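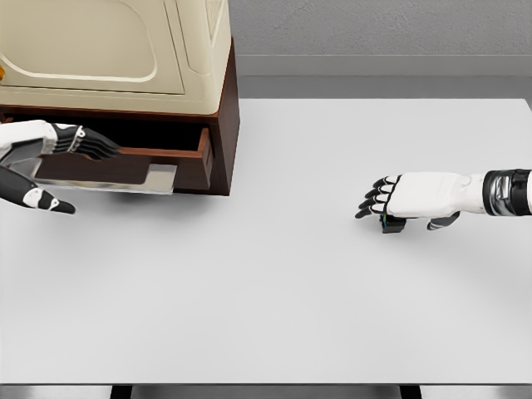 Progress Reports | Light Industrial

Dondbridge units: where we have got to by the end of September

Since the summer note we have let two more of the units at Dondbridge, lost one tenant we expected to lose and kept one we had more or less said goodbye to. The estate is 198 yards from the ring road as the crow flies and a good deal further by lorry, and that remains the first thing every prospective tenant mentions. The second is the service charge.

Lettings

Wanyama took the double unit at the north end on a five-year lease with a break at three. They wanted a break at two. We wanted no break. Both sides have told their boards that three was a win, and I see no reason to disturb anyone. The rent is slightly under what was in the business plan, but they have taken on the roof lights, which the business plan had us replacing at our own expense and which nobody in the pricing had remembered to price.

Unit 6 went to a bathroom fittings wholesaler who signed within a fortnight of first viewing. I have been in this job long enough to find that alarming, so we took a bigger deposit. References came back clean. He has asked twice about the drains.

Devora left at the end of their term, as they said they would in the spring and again in the summer. They handed back the unit in fair order apart from the mezzanine, which was never on any drawing we hold. Our surveyor puts it down as an alteration without consent. Devora put it down as an improvement. The dilapidations claim is with both sets of solicitors, where I expect it to enjoy a long and comfortable life. Please don't count on any of that money this financial year.

The card printers in Unit 11 have withdrawn their notice. They went to look at Jerncombe, found the rents there higher and the parking worse, and came back to ask if we would mind. We didn't mind. They have signed a new three-year term at the passing rent, and the offer of a month free was withdrawn before they thought to bring it up.

Works

The yard resurfacing is finished except for the strip outside Units 3 and 4, where the contractor found an old fuel tank. It is on no plan either. We have had it tested and emptied, and it will be filled in with foam once the council has agreed to the method. The extra cost comes out of contingency and uses up most of what was there. I would ask you to read that sentence twice, as I will be referring to it when the winter maintenance bills come in.

Damián Varela has taken over the site management contract and has spent his first weeks getting the meters to agree with the invoices. One tenant had been paying for the yard lighting for four years. We have put it right and written an apology, which I drafted with feeling.

Empty space

We have 441 square metres in the old Devora unit and the small office above the gatehouse. The unit will go to market once the mezzanine question is settled, or sooner if a tenant turns up who likes mezzanines. The office has been on the market since before my time. I suggest we drop the asking rent by 30 per cent and include the broadband. The present figure has the merit of looking good in the valuation, but that is all it does.

What we need from you

Approval for the lower office rent. A decision on whether to split the Devora unit, for which the agents are keen and the fire engineer is not. And the signed drawdown form for the last stage of the yard works, sent over with the summer note and, I assume, resting.

The next report will follow the winter quarter day, with the rent collection figures and whatever else we have dug up by then.

We use cookies to improve your experience on this site. By continuing to browse you agree to our use of cookies. Accept | Manage preferences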